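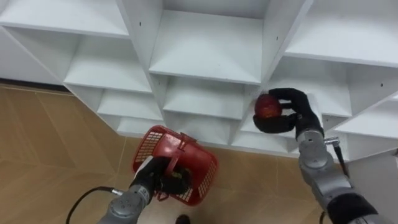
Grudero Robotics Club
Minutes, October meeting, 3:30 p.m.

Chair: Marisa Caputo. Notes: Alaric Whitfield.

1. September minutes approved.

2. Shelf task. The arm team logged 36 runs with the apple and the red basket – 33 clean, the rest drops. Marisa wants the right hand to close slower before we add a second fruit.

3. Mulleck meet. Entry fee is $67. Motion to pay it passed, 2 opposed.

4. Alaric to order spare cables.

Adjourned 4:15 p.m.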